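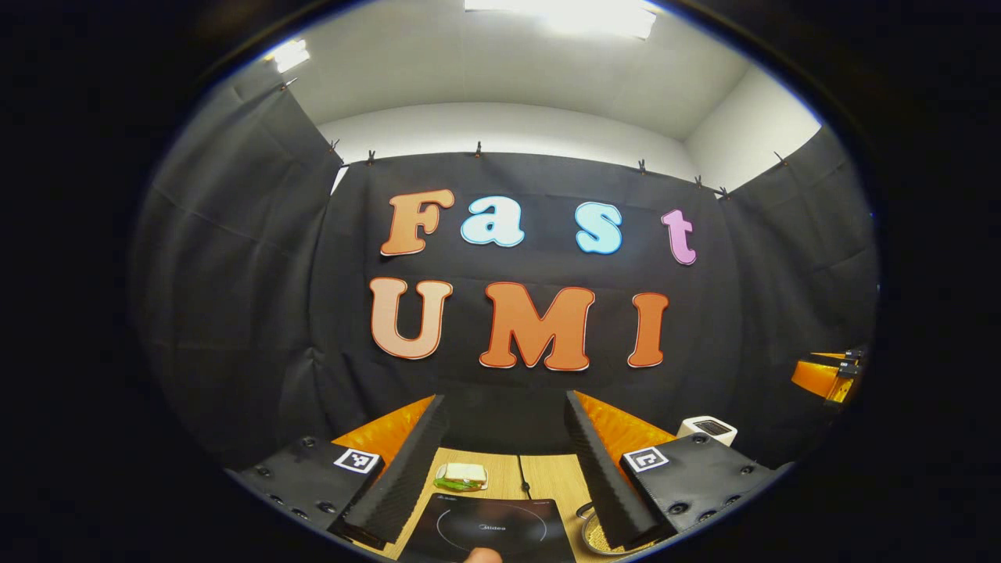 Is it worth sewing your own backdrop for a school play?

dendia_kid
Posted 4:10 pm
Hi all! I got talked into doing the set for our June show and I am having the best time. We have one big curtain to cover the back wall and I want the title of the play on it in huge letters. Paint, felt, paper? Budget is 100 dollars for everything, fabric included. I can sew a straight line and that's it.

Henrik Petersen
Posted 4:32 pm
Felt, all the way! I did one for the Hindard youth theater and it's still hanging up. Draw the letters on the back of the felt in mirror image, cut, then tack them down with a few long hand stitches. You can pull them off and reuse the curtain next year – we're on our third play with ours.

dirnavska
Posted 4:51 pm
Have to disagree with Henrik on felt. It stretches if the curtain gets rolled and the long letters go wavy. I use craft foam and spray glue. Crisp edges, super cheap, and kids love cutting it.

Henrik Petersen
Posted 5:03 pm
Spray glue never comes out of fabric though. And foam curls under warm lights. Wavy felt you can fix with an iron.

dirnavska
Posted 5:09 pm
Mine hasn't curled yet, but we only have 2 lights, so you may have a point there.

Mareike Schwerdtfeger
Posted 6:20 pm
Ooh, I love this stuff! Whatever you cut them from, make the letters fatter than you think you need. Thin strokes vanish from the back row. Tape up paper ones first, walk to the last seat and squint. Space them by eye, too. An A next to a V always needs to be pushed in closer or it looks like two words.

dendia_kid
Posted 6:44 pm
The paper test is such a good idea, doing that tonight! Leaning felt. Does the curtain need a hem at the bottom or can I leave it raw?

Mareike Schwerdtfeger
Posted 7:02 pm
Hem it, and leave the ends open so you can slide a chain or a dowel through. It hangs so much better with weight in it – straight lines are all you need for that!

Henrik Petersen
Posted 7:15 pm
Yes to the chain. And post the title when you're allowed to tell us!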